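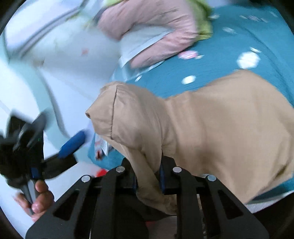
Ticket: Ranked ballot tally drops third choices
Opened by: Solomiia Yatsenko, Losis Voter Education
Assigned to: Markos Koutsoukos, Clustex support
Status: Resolved

Solomiia, Jul 27, 2022
Hi! We're running mock ranked-choice elections in 16 high schools this September and the kids in our pilot loved it. One snag: when a ballot's first and second choices are both knocked out, Clustex marks it exhausted even though a third choice is filled in. Our test file has 300 ballots and 18 of them do this. Everything else is working beautifully, the round-by-round chart especially!

Markos
Thanks for such a clear report. Can you send the file and tell me how the ballots were entered, by scanner or by hand?

Solomiia
File attached. Scanned, all of them. I retyped one by hand just now and it counted fine, so that's a clue, right?

Markos
Great clue. The scanner template has a "maximum rankings" box and yours is set to 2. Go to Contest, then Ballot Layout, change it to 5, save, and run Recount from Scans. Plain Recount won't reread the third column.

Solomiia
Did that. Down to 13! Better, but still some left.

Markos
Those 13 have the same number marked for two candidates. Under your rules a tie like that stops the ballot there, so exhausted is correct. Styliani Makris on our side checked them too.

Solomiia
Oh, I love that, it's a whole lesson by itself! I'm putting one on the handout. Please close, and could the box default to 5 someday?

Markos
Passed along as a feature request. Closing.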